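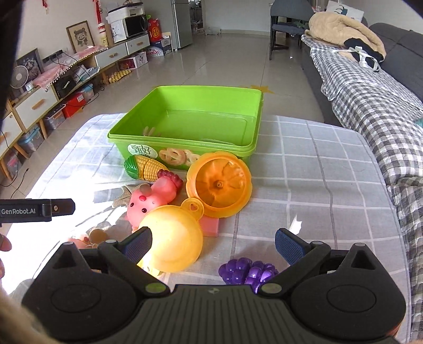 Support > Hand-held grippers > Known problems > Slipping fingers FAQ

Getting started Firmware Known problems Spare parts Forum

I wrote this page after my fourth email in one morning that began "my left finger has gone soft." I'm Shiuli, I look after the gripper sets at Trusdale, and I had the same fault on my own unit back in September, so I've spent more time with it than I ever wanted to!

What does the fault look like?

You squeeze the trigger, the fingers close on something, and then one of them gives a little. Soft toys hide it really well (a rubber pig will squash and stay put, and you'd never know). Hard, slick plastic is where you'll catch it. A dome-shaped funnel is my favorite test piece, because the sides slope away and a tired finger slides right up and off.

So what went wrong?

The small screw at the finger hinge backs out. Ours came from the Kolard batch, and the thread locker had been skipped on part of it. Ruwan Miah pulled the logs and found the first slip on my unit at grasp 1,853, which I had written down as "butterfingers." Oops.

Is it dangerous?

Mostly it's annoying, but please take it seriously. If the screw comes all the way out, the finger can swing back toward your hand, and I got a nasty pinch on the side of my thumb that way. A loose screw is also a choking hazard if you record at home with kids or pets in the room. Stop and find it before you do anything else, even if that means shaking out the whole tablecloth.

Can I keep recording if it only slips a little?

No, sorry! The finger angle we log drifts once the hinge is loose, so the video shows one thing and the numbers say another. I had to throw out 11 sessions. That hurt.

How do I check mine?

Power off, hold the body still, and wiggle each finger sideways with your other hand. A tiny bit of spring is fine. If you feel a click, that's the fault. Pop off the little cap over the hinge and look for a screw head sitting high.

Can I just tighten it?

For the afternoon, sure, I did. It held until the next morning and then went again. You need to take the screw out, clean the threads, add a drop of medium thread locker and leave it overnight. Don't glue it with superglue (someone did, and we had to drill it).

How often should I check after that?

Every 1,000 grasps, plus any time you drop it. The Estrella units came with the locker already on and mine is past 2,000 with no click, but I still give it a wiggle before I start.

Where do I send a bad one?

Write to the Timberg repair desk and put "hinge" in the subject line. Tape the loose screw to the body, please, and leave the grip pads on.

Contact the repair desk | © Trusdale | Back to top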